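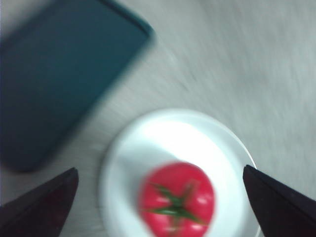 Why does a spinning wheel look like a blur?

Have you ever stared at a bicycle wheel as it whizzes past and noticed that the spokes vanish? When the bike is standing still you can see every single one. Get it moving and they melt into a shimmery grey disc! The spokes haven't gone anywhere, so the answer must be hiding in your eyes and your brain.

How your eyes catch light

At the back of each eye is a thin layer called the retina. It is packed with tiny cells that react when light lands on them, and they send messages along a nerve to your brain. All of this is very quick, but it still takes a little time. Each cell gathers up light for a small part of a second before its message is finished.

If something zooms across your view in that time, its light gets spread over lots of cells. Your brain receives a smear, and a smear is what you see. Scientists call this motion blur.

Cameras do it too

A camera has a shutter, which lets light in for a moment. If the shutter stays open while something moves, you get streaks. The same thing happens if everything is still and the camera moves — the whole picture slides sideways and even a plain, flat surface can come out stripy.

Moving your eyes

Now for the really clever bit. Hold a finger up at arm's length and swing it slowly from side to side, following it with your eyes. Your finger stays nice and sharp, and the wall behind it goes fuzzy. Now stare at the wall and swing your finger again. They've swapped!

Try it: the vanishing bird

You will need a circle of white card, a pencil, sticky tape and some felt tips.

Draw a bird in the middle of one side. Turn the card over and draw a big cage on the other. Tape the card to the top of the pencil, hold the pencil between your flat palms and rub them back and forth as fast as you can. The bird hops into its cage!

Rajeshwari Mudaliar's class in Miltley made 49 of these in August — our favourite had a shark on one side and a bathtub on the other.

Words to remember

Retina: the layer at the back of your eye that senses light.
Shutter: the part of a camera that lets light in.
Motion blur: the smear you see when something moves too fast to look sharp.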